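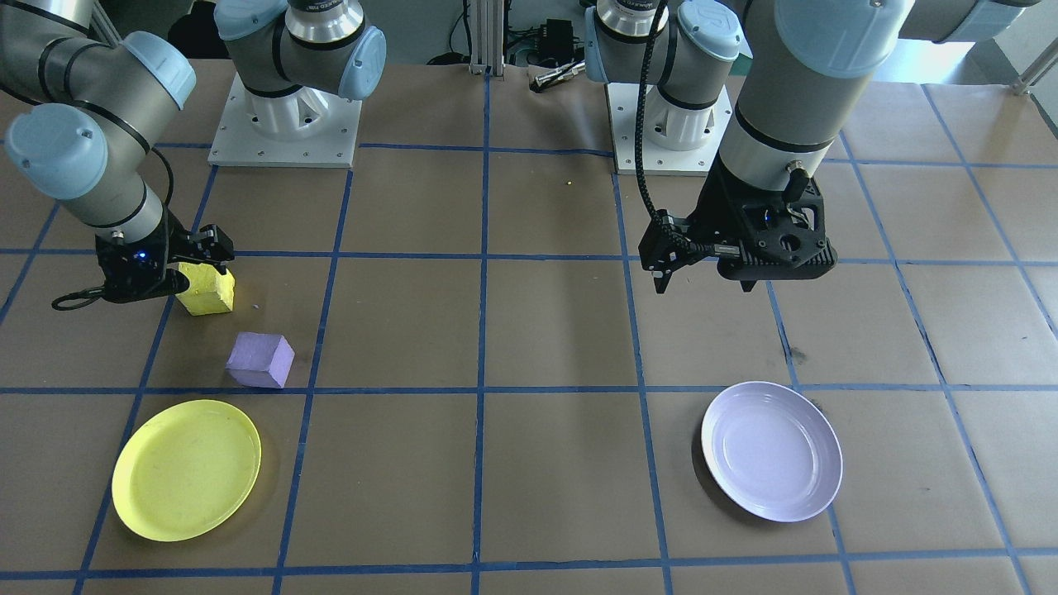 Two-arm bench operators wanted: help us write the rules people will really follow

Hi! I'm Jovita Lozano and I run the bench group at Prunska. I'm looking for 6 people to spend February with us working through a draft practice guide for small two-arm robot benches, and I'd love for at least half of you to be folks who have never written a standard in your life.

Some background. The guide is called Heron. It started as a page of notes taped up by the door (don't touch the tape, put the plates back, say "clear" before you reach in) and it has since grown into a draft with 50 rules in it. Some of them are great. A few contradict each other, and I wrote one of those, so no hard feelings if you tell me so! Madalena Quintela has been editing it and she's very patient, but she and I have both read it so many times that we can't see it anymore.

What you'd be doing

Mornings you run pick-and-place tasks with foam blocks and plates on a taped grid, following the draft word for word, even where it's silly. Afternoons we sit down with coffee and go through what got in the way. You'll mark up the text, suggest wording, and argue with us. I mean it about the arguing.

The parts I most want help with:

Reaching in. The draft says both arms have to be stopped before a hand crosses the tape, including the one that isn't doing anything. People forget the second arm all the time (me too).

Shared squares. Who gets the middle of the grid when both arms want it? Right now we have two rules and they give different answers.

Cables. We say "check that cables can't snag" and then never say how, or when, or who does it.

Paper and tape. When is a worn surface too worn? Marisol Salinas would change it every morning and Azucena Ocampo would leave it until it rips, and the draft just says "as needed," which pleases neither of them.

Tools on the bench. Hand tools should be off the work surface before a run starts. I want this one short enough to remember.

Who should apply

You've run a robot arm of any make, at work or at school or in a community shop. You can read a page of instructions and say which sentence lost you. You don't need a degree and you don't need to code. If you've worked in a kitchen, a warehouse or a machine shop and have opinions about how people share a tight space, please put that in your note, it counts for a lot with me.

You do need to be okay standing for a couple of hours at a time. We have stools, but the stop button is easier to reach on your feet.

Pay and practical stuff

It's $1,588 for the month, part time, and lunch is on us. Travel help up to $800 if you're coming from out of town. Everyone gets their name in the guide unless they'd rather not.

How to apply

Send a note to Janelle Tan in our front office with "Heron" in the subject line. One page is plenty. Tell me about a safety rule you've ignored and why you ignored it. I won't hold it against you, and I'll probably want to talk about it when we call.

Posted Aug 12, 2026. We're reading notes as they come in.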